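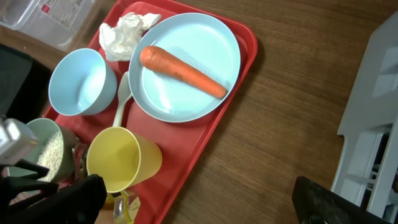
Home Menus Allergies Payments Contact

School Meals: Frequently Asked Questions

3 min read

How do I pay for meals?
Payments are made through the Tranthorpe parent account. Balances are updated at 15:00.

Can my child bring a packed lunch?
Yes. Packed lunches are eaten in the main hall.

How do I report an allergy?
Please return the dietary form to Valbona Delić at the school office before your child's first meal.

Comments

Rattana Noiphan: Is the form the same for nursery children?

Chaiwat Onsri: Yes, we used the same one in March.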